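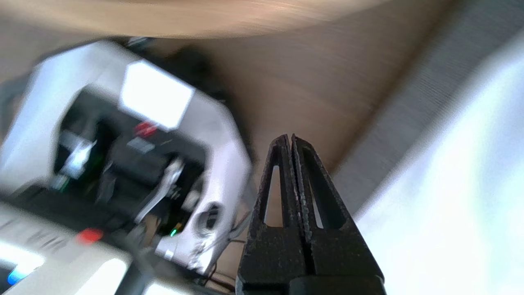 ## Slide 1: What we are budgeting for

- Title stays up while people sit down. Start on time, 25 minutes, questions at the end.
- Scope: one bench cell with a two-finger parallel gripper and a wrist camera, working among small tabletop devices.
- Out of scope: mobile bases, anything floor-mounted, and the Plimavby software renewal, covered in the afternoon session.
- Ask for the room: approve the parts line today, defer the second arm.

## Slide 2: Where the money goes

Say this slowly. Most of the questions last time were on this slide.

- The arm is a capital item and is already on the books. It does not appear in this request.
- Fingers, pads, cables and camera mounts are consumables. We used to charge them to general lab supplies, and the totals were lost.
- Requested consumables line: $2,264 for the year. It covers finger sets, pad material, cable and one spare wrist camera.
- Freight is included. Sales tax is not.

If asked why the line is new: the spending is old, the account code is new.

## Slide 3: Fingers

- Slotted fingers, tapered to a flat tip. Go back to the opening slide for the shape.
- Point to the inner faces. There is fine white speckling along the seam. From the picture alone I can't say whether it is wear or dust. The inspection step is the same in both cases: wipe, look again, measure pad thickness.
- Plan on 3 finger sets per year. One on the arm, one on the shelf, one on order.
- Hameck and Barkomov both quoted. Hameck is cheaper per set. Barkomov ships in 5 working days and accepts single-set orders.
- Recommendation: Barkomov for the first order, then re-quote.

Do not read the quote table aloud. It is in the handout.

## Slide 4: Camera

- The wrist camera sees the fingers sharply. The background smears when the wrist moves fast. The opening slide shows how much: the letters on the small white device can't be read, though its red button still stands out.
- Two ways to pay for this. Shorter exposure needs more light on the bench. A slower wrist costs cycle time.
- Lighting is the lower-cost option on paper. Caution: bright white surfaces on the bench already wash out, so more light alone will make that worse. Budget for diffusers along with the lamps.
- Lamps and diffusers go on the facilities request, not on this one.

Skip the sensor comparison if we are past the ten-minute mark.

## Slide 5: Bench and cables

- Thin cables on the work surface are a snag risk at low wrist heights. Clips and a rear cable channel are in the consumables line.
- Leave clearance for the tilt of the wrist as well as its reach. Layout drawings so far show reach only.
- Říha will quote the channel cut to length. Waiting on the drawing from us.

## Slide 6: Schedule

- February: place the finger and cable orders.
- Week 7 of the project: bench layout frozen. Changes after that go through a change request.
- Second arm: revisit when we have one full quarter of consumable spending under the new code.

Pause here for objections to the freeze date.

## Slide 7: Decisions needed

1. Approve the consumables line.
2. Accept Barkomov as first supplier for fingers.
3. Confirm who owns the bench drawing.
4. Defer the second arm.

Backup slides: quote table, pad thickness log template, lamp options. If the projector drops the colors again, use the printed handout for the quote table.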